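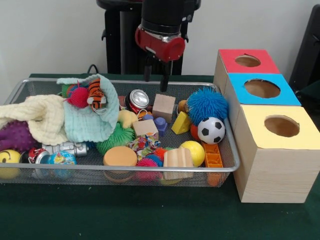 CHAPTER 6
Gathering Examples from Cluttered Bins

6.1 Why the examples come first

A learning system that picks objects from a container can do only what its examples support. Chapter 5 treated the policy as a function from camera views and joint readings to arm motions. It said little about where the training pairs come from. This chapter takes up that question: what to record, how much of it, in what arrangement, and how to decide which recordings to keep.

The running case is a bin-sorting task of the kind used at the Starnodbridge teaching laboratory. A wire-mesh basket holds a mixed pile of toys and cloths. Three boxes with round holes in their tops stand beside it. The arm is to take one object from the pile and release it over the box named in the instruction. A single attempt, from the first motion of the arm to the release or the failure, is called an episode.

The task is small, but it contains most of the difficulties found in larger ones. Objects touch and overlap. Some are stiff and some are not. A cloth has no fixed outline, so two views of the same cloth may share very few features. A ball printed with a pattern looks different each time it turns.

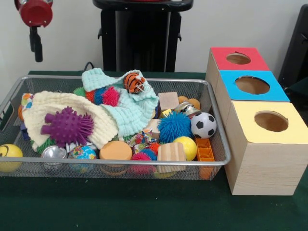
Three quantities describe a set of episodes before any training is done. The first is its size, counted in episodes and not in hours. The second is its coverage, meaning the range of starting arrangements that appear in it. The third is its consistency, meaning the degree to which similar starting arrangements are followed by similar motions. Size is the easiest to report and the least informative of the three.

Consider two sets recorded for the basket task. Set A holds 2,000 episodes, all begun from the same arrangement, with only the first object changed. Set B holds 300 episodes, each begun after the pile was remixed. A policy trained on Set A may score well when tested on its own arrangement and fail once a cloth is shifted. Set B is less than one-sixth the size and will often be the better choice. Section 6.4 gives a method for measuring this difference.

6.2 Arranging the pile

The starting arrangement should be treated as a variable under the experimenter's control. Three procedures are in common use.

Free mixing. The contents are emptied out and returned in no set order. This gives wide coverage, but large light objects tend to finish on top.

Listed mixing. Objects are returned in an order drawn in advance from a random list. The Tanwood protocol, used in the exercises, is of this type. Its drawback is time – a full reset may take longer than the episode it precedes.

Partial mixing. Only one region of the pile is disturbed between episodes. It is fast, and successive episodes are strongly related. Related episodes must be kept on the same side of the split between training and test data.
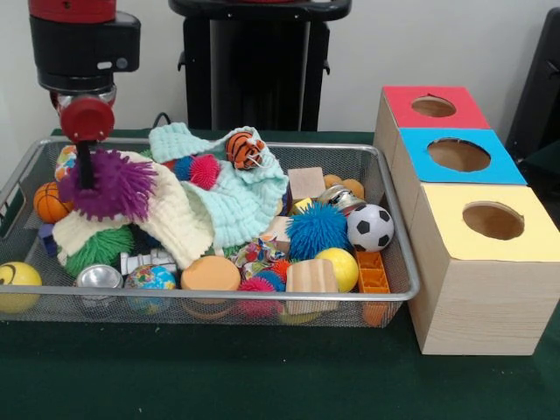 Does an episode have to succeed in order to be useful?

Failed episodes can be used, provided they are labeled as failures and the point of failure is marked. They help in training a model that predicts whether a grasp will hold. They should be left out when the policy is trained to copy the recorded motion directly.

The label must be assigned by a written rule. In the Kumsa log format, an episode is marked as a success only if the named object, and no other, is inside the named box when the arm stops. An object resting on the lid counts as a failure. So does a correct release in which a second object was dragged out of the basket.

Rules of this kind remove more data than students expect. In one practice session, 169 episodes were recorded and 84 were kept under the full rule. Most of the rejected episodes involved cloth – a fold was caught together with the intended object and moved its neighbors.

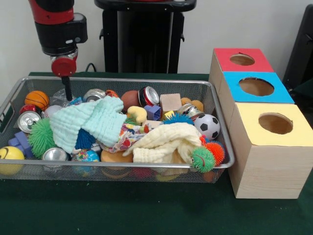

Figure 6.4. Gripper finger lowered into a basket of mixed objects, with the three target boxes at right.

6.3 Recording the motion

Each episode is stored as a sequence of time steps. A step contains the camera views, the joint positions, the state of the gripper, and the command sent to the arm. The command and the resulting position must be stored separately. They differ whenever the finger meets resistance, and in a crowded basket this is frequent.

All streams should carry times from a single clock. A delay between camera and joint data that would be harmless in open space can place the finger on the wrong side of a small object. The next section describes how such a delay is measured and corrected before recording begins.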